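Kokero Adds Wooden Dish Rack and Four-Color Tableware to Tirstead Range
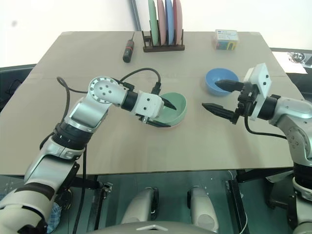
TIRSTEAD, August 2020 - Kokero has extended its Tirstead tableware range with plates and bowls in coordinated colors and a dark brown wooden rack for drying and storage. Plates come in mint green, pink, blue and salmon pink. Bowls are available in pale mint green and in blue, the blue version with a lighter interior.

The rack holds plates on edge, so that water drains from both faces and a single plate can be taken out without lifting a stack. It ships flat and is assembled with a standard screwdriver in about 9 minutes. Screws are supplied.

"Most of the customer comments we received in March concerned storage on small tables and counters," said Amber Sowerby, product manager at Kokero. "The rack was dimensioned for that use."

The first production run consists of 4000 plates and 1396 racks. Plates and bowls are sold singly. Replacement screws can be ordered separately in packs of 100.

The range will be stocked at the Pilkington and Tonby stores and by mail order. Trade customers should quote the range name when requesting a price list.

Press contact: Jamshid Heydari, Kokero Press Office, Tirstead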